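Butcher block: oil or hard finish?

Veklow Home Forum > Kitchens > Counters and Surfaces

gleice_f
2024-05-27
We're putting in a wood counter along one wall, with the sink at the far end. The supplier sends it unfinished and says mineral oil is fine. My brother-in-law says I'll regret oil within a year and should use a film finish. I cook every day and I don't plan to cut directly on it. What have people here used, and how has it held up near the sink?

ekkachai_p
Oil. I've had mine for six years. You wipe it on, leave it overnight, wipe off the extra. First month I did it once a week, now I do it when the surface looks dull. If you get a stain, sand that spot with 220 and oil it again. You can't do that with a film finish without the patch showing.

hauworks
I disagree on the sink end. I install counters and most of the callbacks I get for wood are black marks near the faucet. Mineral oil never cures, so water gets in whenever someone skips a few weeks. Most people skip a few weeks. I use a hardwax oil now, two thin coats, and a third on the end grain around the cutout.

gleice_f
Does the hardwax oil change the color much? I like the wood pale.

hauworks
It warms it up some. Try it on the underside or on the offcut from the sink hole. Ask the supplier to send you that piece if they're doing the cutting.

lua_mac
Whatever you pick, do the underside too. Ours came with the bottom raw and the installer only finished the top. By December, with the heat on, the whole thing had cupped enough to rock a cereal bowl. We had to take it off the cabinets and do both faces. 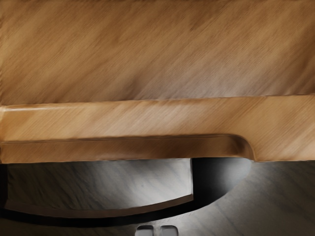
Also check how it's fastened. Ours was screwed tight through the cabinet tops in round holes, so it had no room to move. The second time around we used slotted holes with washers and it has stayed flat for two winters. If your cabinets have a front rail, that's the place to look first.

vinhdao
Agree on the slots. I'd still go with a film finish though. I put a water-based poly on mine and have done nothing to it since except wipe it down. People talk about oil like the upkeep is free.

ekkachai_p
And when the poly chips?

vinhdao
It hasn't chipped. I use a cutting board and I don't drag pans across it.

hauworks
Poly is fine until water gets under it at a seam. Then it turns white and peels, and you're stripping the whole top. I've done that job. It took me 2 days and I was not in a good mood by the end.

vinhdao
Then seal the seams properly the first time. We're going to keep disagreeing on this one.

lua_mac
For what it's worth, ours has hardwax oil on both sides. One ring from a coffee can by the stove. No black marks so far, but our sink is on a different counter.

gleice_f
Thanks, all. The supplier said they can send the sink offcut, so I'll test hardwax oil on one half and plain mineral oil on the other and leave a wet glass on each overnight. I'm also going to ask about slotted holes. Does anyone know if the slots should run front to back or side to side?

hauworks
Front to back, if the grain runs along the length of the counter. Wood moves across the grain. Leave the screws snug, don't crank them down.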